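Gallamberg Pageant Forum
Board: Charity work and community visits

Topic: Revised rules for the charity round

I_Jayasinghe (Moderator)
Posted March 19, 2018

Members are asked to note that the Miss Gallamberg organisation has revised the rules for the charity round. Each contestant must now complete her project within the district of Illeck, and the project will carry 5 per cent more of the final mark than it did last year. Entries closed with 453 applications, of which 219 were accepted for the regional heats. Comments are welcome and should be kept to the rules themselves.

Imtiaz Jayasinghe

northgate_mum
I wish to record my objection. My daughter has spent two years with a reading project in Munshi, and under this wording none of that work may be counted. Were the heat directors consulted?

A_Visser
As a former regional judge I support the change. In previous years we were asked to compare projects we had no means of visiting. A single district allows the panel to see each one and to speak with the people it serves.

Ayanda Visser

northgate_mum
With respect, the panel could have asked for written reports from the host charities. The children in Munshi are no less deserving because they live further from the judges.

cokon_hall
May I ask whether the Cokon heat will still hold its own charity evening? We sold 394 tickets last March and the hall must be booked soon. I should also say that I agree with A_Visser on visits, but the notice came far too late for girls who had already begun.

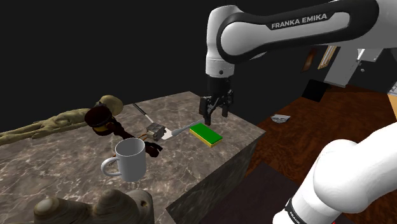 My further concern is travel. Contestants from Cokon would need two buses to reach Illeck, and the rules say nothing on fares. If the organisation wishes everyone to work in one place, it ought to meet that cost.

I_Jayasinghe (Moderator)
The Cokon evening will go ahead under the existing arrangements. I have passed the questions on fares and on work already begun to the organisers.

A_Visser
I would accept an exception for projects started before the notice, provided the host charity confirms the dates in writing.

northgate_mum
That would meet my objection in part. I still hold that the rule is wrong for next year.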